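Stitches! How doctors sew up a cut

67 shares | 2 comments

Ever had stitches? Maybe on your chin, or your knee. Maybe your cousin did and wouldn't stop showing everybody. Either way, quick tour. Let's go.

What's a stitch?

A loop of thread that holds two sides of a cut close together. That's all. Skin is good at fixing itself but a big cut gapes open, and the gap makes the job slow. So, thread. The grown-up word is suture. Say it SOO-chur.

The needle is curved like a little moon. In one side, under, up the other side. Then pull. Not too hard! Too tight and the skin puckers, like a sock with a bad seam.

Knots, knots, knots

Thread on its own slides right back out. You need a knot. Try it on your shoe: cross the laces, tuck one under, pull both ends. Now do the same again, going the other way. That second one locks the first. Doctors call it a square knot, and sailors use it to. 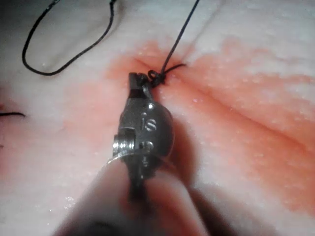 After the knot is snug, the ends get snipped. You leave a short tail so it can't wiggle loose. Lots of stitching thread is black or blue, and thats handy, because a dark color is easy to find later when it's time to take it out. Some kinds never get taken out. They melt away inside you, bit by bit.

Practice first

Would you want to be someone's very first try? Nope. So people who sew cuts start on pads made to feel a bit like skin or the squishy stuff under it. Some start on bananas. Henrique Bastos, a doctor who teaches at Caldeira, says he tied 1000 knots before his teacher let him near a patient. He used to do them on a chair leg while watching soccer.

Deep inside the body there's hardly any room for fingers, so small metal jaws can hold the thread instead. Same loop. Same pull. Just tiny, and you have to be really gentle or the thread tears the edge of the cut.
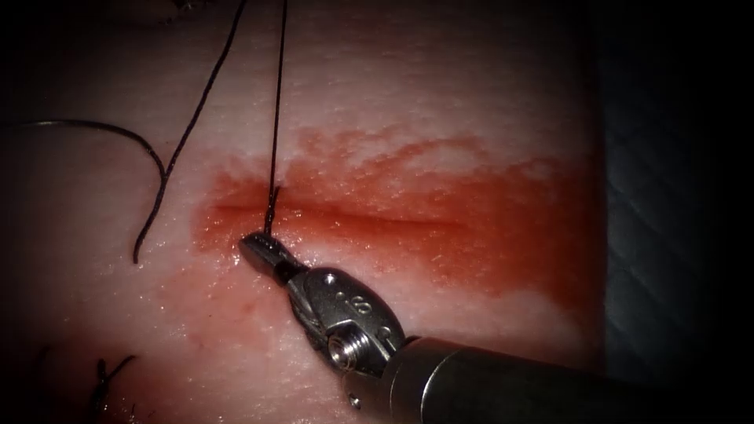
Try it at home

Get a shoelace and a chair leg. No needles! Loop the lace around the leg, tie your square knot, tug. Did it slip? You probly went the same way twice. Undo it and go again, other way this time.

Words to know

Suture: the thread, or the stitch it makes
Incision: a neat cut made on purpose
Tissue: what body parts are made of (also what you blow your nose on, different thing)

Words by Afonso Valente

2583 views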